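Re: [grippers] Zolitz fingers or the Falcão pair?

Nuno Sequeira wrote:

> Has anyone tried both sets on thin, floppy things? Ours at Sulcombe are fine with blocks but I dread ribbon.

Hello Nuno, and how lovely to hear from you again! I've been at this most of October, with a red strap through the handle slot of a white board and four black blocks beside it. After 51 tries with each pair I'd lean towards the Falcão (the Zolitz fingers do pinch nicely, but mine wander a bit after lunch). The wrist camera helps more than I expected, even with the lamps low. I'll send you the Kekwood controller settings tonight, once I've found them. 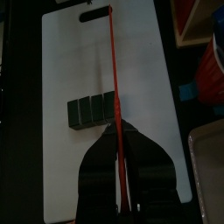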